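Trestbridge Opens Breakfast Room for Staff

August 2026

Trestbridge has opened a self-service breakfast room for employees at its Inthanon site, following a trial held in July.

The room is open to all 3378 employees at the site. Bread, bottled water and basic tableware are provided free of charge.

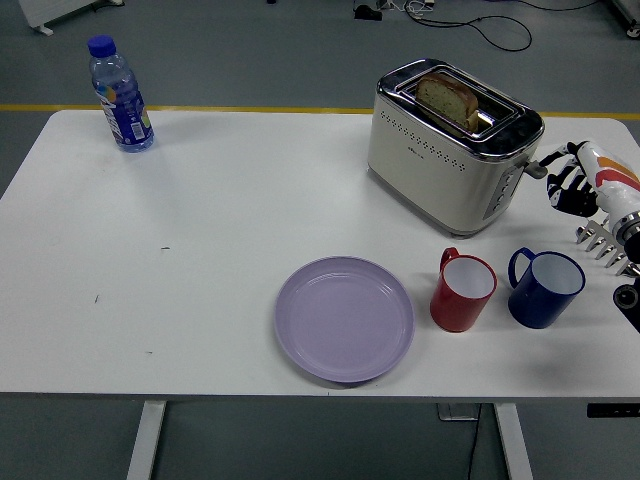
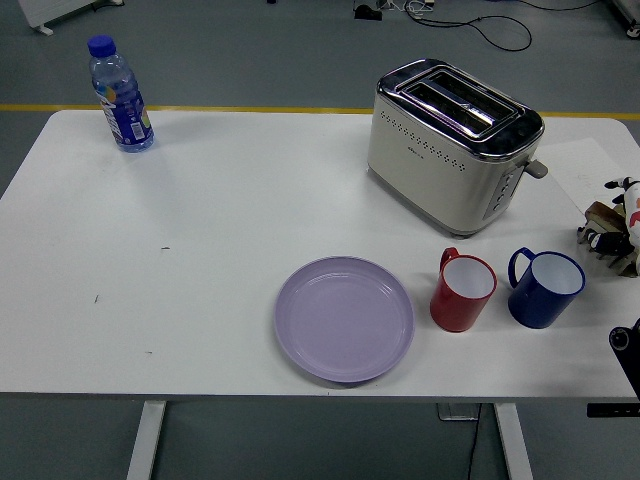

Toaster, bottled water and plate on a white table at the Inthanon site.

"Many of our staff begin work before the local shops open," said Uthai Chaimongkol, head of site services. "They asked for a simple breakfast close to their work area."

Employees are asked to return plates to the rack after use. Kamol Suksawat will oversee daily supplies. A second room, with seating for 12, is planned for the Drundus building.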